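Home | Meetings | Plot News | Water | Contact

Danladi Street Community Garden
Minutes of the general meeting, 20/08/2025

Present: Erasto Okoth (chair), Lok-yiu Wan (minutes), Bello Chukwu, Garba Ezeani, and enough plot holders to use up the chairs. Apologies from Thaddäus Bachmann, who then arrived.

1. Minutes of the last meeting
Approved after Bello asked that "heated" be changed to "lively" in the item on mint. Garba asked that it be changed back. It was left at "lively."

2. Water
The bill for the season came to $724. Erasto read the number out twice, the second time more slowly. Bello said it had been a dry summer. Erasto said it had been dry everywhere except the path beside plot 21, where a hose had been left running over a long weekend. The holder of plot 21 studied the agenda.

Thaddäus again proposed a rain tank. He has a quote from Cistum for a 1,000 gallon tank, delivered, with a stand. Garba asked where it would go. Thaddäus said behind the shed. Garba pointed out that behind the shed is where Garba's plot is. Thaddäus will look for another place and will take a tape measure this time.

Agreed: hoses off when you leave. A sign will be made. The old sign, which says the same thing, will be moved so the new one can go there.

3. Compost
The third bin is full of squash vines, and also one whole squash, which has started a family. Bello has been turning the pile and would like it noted that he has been turning it alone. Noted.

Citrus peel was discussed for longer than anyone had planned. No vote was taken. People who put citrus in will carry on, and people who pick it out will carry on too.

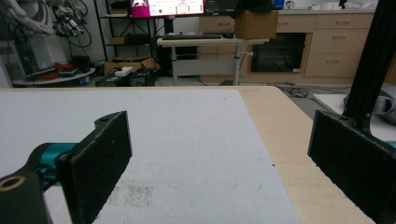
4. The potting bench
Lok-yiu reported that the bench by the gate has finally given up at one end, and seedling trays now slide gently toward the tomatoes. Three ideas came in. Garba would buy a new bench from Fornura. Thaddäus would build one and has drawings. Bello would put a brick under it. Lok-yiu said the top is the real trouble, as the slats let all the soil through, and suggested a plain white board laid over a light wood table, like the one in the picture, with some bare wood left along the side to clamp things to. Erasto said a white top would be filthy by lunch. Lok-yiu said the one in the picture had smudges and dark specks all over it and was still a perfectly good surface. The brick was approved for now, with the board to follow if one turns up free.

5. Tomato tasting
Last year's winner was later found to have a store sticker on it. Entries this year must arrive on the vine. Garba will judge, having no tomatoes of his own left after the groundhog.

6. Groundhog
See above. Bello is in favor of a fence. Thaddäus has drawings.

7. Any other business
The lock on the gate sticks. Lift, then turn. If that fails, turn, then lift.
Seed orders for spring are due to Lok-yiu by the end of February. She will not be taking them by text, on napkins, or over the fence.

Meeting closed when the lights in the hall went off on their timer.

Shares: 4 | Comments: 3

Plot 21: The hose has a faulty nozzle, and I would have said so if asked.

Garba E.: You were asked. It is in the minutes from last time, under "lively."

MarigoldsOnly: Is the brick in yet? I lost a tray of kale this morning.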